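Jorkance, second attempt

I finally got Jorkance back out at the weekend and played the river crossing through to the end. Regular readers may remember I gave up on it in September after getting lost in the supply rules. It went better this time, mainly because I wrote out a one-page turn sheet first.
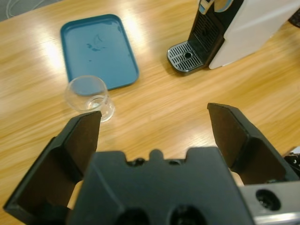

The scenario is called Trallcombe and gives each side 2000 points. I took the defenders under Thakur, with 39 bases, and ran the attackers under Jido, who get 44 but have to come over the bridge or the ford. Casualties and spare markers are meant to go in a box, but I find a shallow tray with rounded corners like the blue one is easier to pick counters out of, so I use one of those for each side.

Jido went for the ford with everything. The first wave failed its morale test in the water and sat there for two turns while my archers shot at it. I thought that was the game over. Then Thakur's cavalry charged without orders, which the rules force on them if they roll a 2 for control, and left the bridge open.

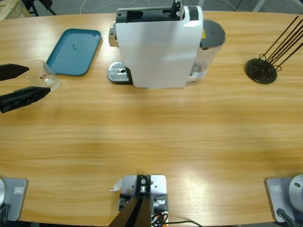 Glass and tray on the table.

From there it was a slow push up the road to the village. The attackers took the first three houses quite easily and stalled at the church. Fighting in buildings takes far too long in these rules, with every base rolling separately, and I ended up

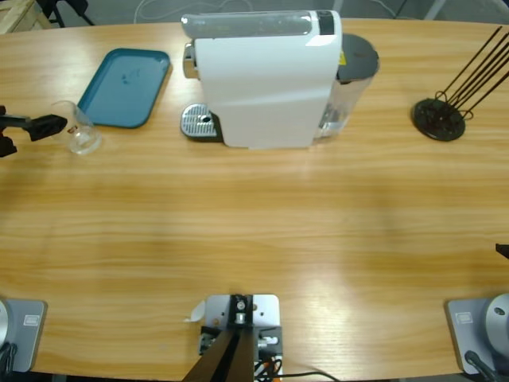
rolling for whole units and halving the result. It gave much the same losses in a quarter of the time. Thakur held the church on the last turn and won by a single point.

I'll play it again with the sides given equal bases. I also need to paint a proper bridge, as the current one is still grey primer.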